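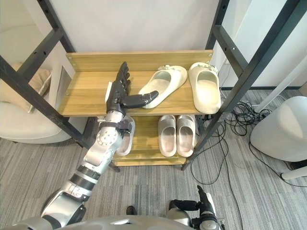 Entryway rack, two tiers, white slides on the top shelf, light gray pair on the lower one.

Ticket: Shoe rack, top shelf, slippers not staying fully on shelf
Product: Skelum two-tier shoe rack, wood
Category: Assembly / Use
Priority: Low
Opened: 5/26/24
Status: Closed, with one follow-up item

Reported problem

Customer has the two-tier rack in an entryway. Two complaints on one form:

1. Slippers on the top shelf end up with the heel past the front edge. The lower shelf does not do this with a similar pair.
2. Rack rocks slightly when a shoe is put down hard on the top shelf.

Customer asks whether the top shelf was installed backward and whether the raised board belongs at the front.

In the picture the right white slipper has its toe end pointing at the back board and its heel hanging slightly over the front edge. The left one is set at an angle. The gray pair below sits side by side with soles flat on the wood.

Support reply 1

The raised board goes at the rear. It is a stop for the toe end and keeps shoes from going off the back. The picture shows it along the rear edge of the top shelf with a screw at each end, so the shelf orientation is correct. Please do not move the board to the front. The pilot holes are drilled for the rear position only and new holes near the edge can split the wood.

Regarding the overhang: the back board takes up part of the shelf depth. The lower shelf on this model has no board, so the same size shoe has more room there. Thick, rounded soles also sit farther forward because the curve of the toe meets the board before the flat part of the sole does.

Please send the following:

Usable depth of the top shelf, measured from the face of the back board to the front edge.
Length of the longest slipper kept on that shelf.
Whether the rocking is side to side or corner to corner.
Floor type under the rack.

Customer reply 1

Slippers are longer than the shelf when pushed straight back. Did not write down the shelf depth. Rocking is corner to corner. Floor is tile. Rack was put together last September and moved once, from a Giraldo bench location in the hall to where it is now. It did not rock in the old spot as far as remembered.

Support reply 2

Corner to corner on tile usually means one leg is not reaching the floor. Steps, in order:

1. Take everything off both shelves.
2. Press down on each top corner in turn. Note which corner drops.
3. Slide a sheet of paper under each leg. The leg that lets the paper through freely is the short one, or it is standing over a low tile.
4. Turn the rack by half a turn and repeat. If the same leg is free, the fault is in the rack. If a different leg is free and it is over the same tile, the fault is in the floor.
5. Loosen all frame screws by 2 turns. Do not remove them.
6. Stand the rack on the floor, press down evenly on the top shelf, and retighten by hand, working diagonally.
7. Repeat the paper check.

Do not use a power driver for step 6. It strips the holes.

For the overhang, set the slippers at an angle to the board. This shortens the depth they need. Width is the limit here, so expect one pair per shelf when angled. Alternatively, swap the pairs and keep the longer ones on the lower shelf.

Customer reply 2

Front left corner dropped. After turning the rack, the free leg was a different one, over the same tile. Loosened and retightened anyway. Slight improvement. Paper still slides under.

Swapped the pairs. White ones fit on the lower shelf with nothing past the edge. Gray ones fit on top when angled. Would still like the rocking fixed.

Support reply 3

Result of step 4 points to the floor. Frame is square and no parts will be shipped under warranty for this item.

Fit one self-adhesive felt pad under the free leg. The Kinder pads in the spares pack are suitable. Clean the bottom of the leg first and let it dry. If one pad is not enough, add a second on top of it. Do not go beyond 2, the stack shears off when the rack is pushed.

Customer reply 3

One pad was not enough, two worked. No rocking with both shelves loaded. OK to close.

Resolution

Rocking: uneven tile, corrected with pads.
Overhang: shelf depth limit, corrected by swapping pairs.
Shelf orientation: correct as assembled, no change.

Follow-up

Request sent to documentation at Karkden: step 6 of the assembly sheet shows the back board but does not label it as the rear. Add "REAR" to the drawing and list usable depth separately for each shelf.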